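Totivstead Kitchen: Gallery

Plastic tableware, page 4

Most of the pieces on this page came out of the long cupboard by the back door. Irja Harju sorted them in May, washed everything twice and wrote up the shelf list, which now runs to 159 entries for plastic alone. Jaime Mota added the shapes, so you can search by oval, round or deep as well as by color.

The bowls are used for snacks, for paint water and for sorting beads. The cups go out with them at lunch. Bowls that nest go back nested. Ovals go on the lower shelf, since they slide off a round stack. Please don't put any of it on the bottom rack of the dishwasher. We lost two good lids that way.

If you want to borrow a set, write to Phúc Quan and say which colors you need and for how long. A set can go out for up to 20 days. There is no charge, but pieces that come back cracked have to be replaced with something close in size. The color doesn't have to match, and by now a lot of them don't.

Glass and enamel are on page 5. Serving spoons are still waiting to be sorted.

Page last changed 28/02/2018.

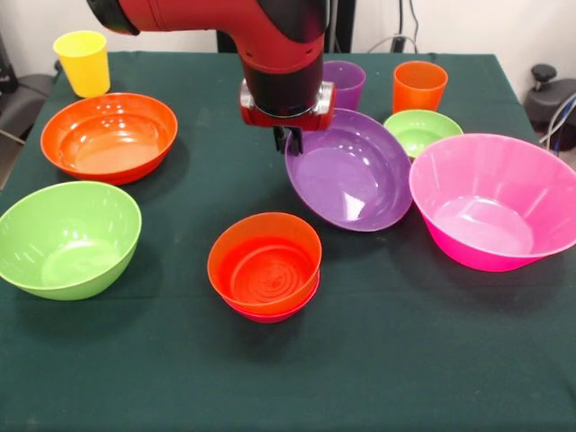
Bowls and cups on the green cloth. The orange bowl is nested in the pink one at the front, with the purple oval behind and the yellow cup at the back left.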